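Clunwood Dog Owners' Group - notes from the January meeting
18 January 2023
By the minutes secretary

Right, I've typed these up from my own scribbles, so shout if I've got something wrong. We started a bit late as the hall door was sticking again, and there were apologies from four of the regulars (two with colds, one on nights, one with a bitch due any day - good luck!). The November minutes were agreed with one change. I had put that the spaniel walk was cancelled, when it was only moved to the lower path. Sorry to everyone who stayed at home.

Car travel and harnesses

This was the main item and it took up most of the evening. A few of us have been trying different ways of keeping dogs settled and safe in the car, and I said last time I'd bring my Tokel harness in, so I did. I've used it for seven weeks on a lurcher who hates being strapped to anything. She chewed through the first strap in one trip to Zidton, but the replacement has a plastic sleeve over it and she's left that alone so far. I like the chest plate, I don't like the buckle, and I said so at some length.

One member prefers the boot with a guard fitted and a thick bed down, and has never had any bother with a big, calm Labrador. Another had the same set-up with a young collie and found him in the passenger seat by the second roundabout! We talked for ages about whether it's the dog or the guard. I think it's mostly the dog, but the meeting was split and I'm recording it as split.

The Rätsep boot guard was passed round. It's heavy, it has proper screw feet and it doesn't rattle, but it won't go in anything with a sloping back window. The member who brought it is happy to lend it out for a fortnight at a time so people can try before they spend the money. Please give it back with all 6 of its rubber caps, as it went out with the full set.

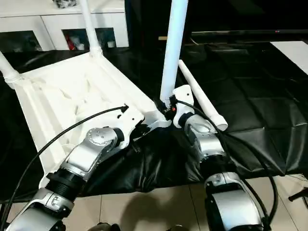 White plastic chair, upside down.

Travel sickness came up as well. What seems to work for most of us is no breakfast before a long run, a window down a crack, and lots of very short trips that end somewhere nice. I did the end-of-the-road-and-back thing with mine every evening for a month and felt a right fool, but she gets in by herself now. Anyone whose dog is still being sick after all that should have a word with the vet. We agreed not to swap tablets among ourselves, and I was asked to put that in writing, so there it is.

Money

We have £212 in the account after paying for the hall. The Zidton show stall will cost us £300 for the weekend, so we're short. I suggested a sponsored walk, somebody else suggested a cake sale, and after a bit of back and forth we're doing both on the same day. I'm down for the flapjacks.

Field gate

The bottom gate at Clunwood field still doesn't latch and two dogs have got out on to the lane. Both were fine. I've written to the parish council once and will write again - in the meantime please use the loop of chain, even if you're only nipping in for a minute.

Any other business

Could whoever took home the blue slip lead please bring it back. The towels in the cupboard need a wash and I've taken half of them. We agreed to try a loose-lead session before the next meeting, in the car park, weather allowing.

Next meeting is same place, same time, and I'll bring the harness again for those who missed it.

Comments

Muddywellies: Can I go on the list for the boot guard please? Mine's an estate so it should fit.

twowhippets: No breakfast has made a massive difference here, thanks for that! Still dribbles on the motorway though.

Lower Path Walker: I've got the blue lead, sorry, it was in my coat. Will drop it round.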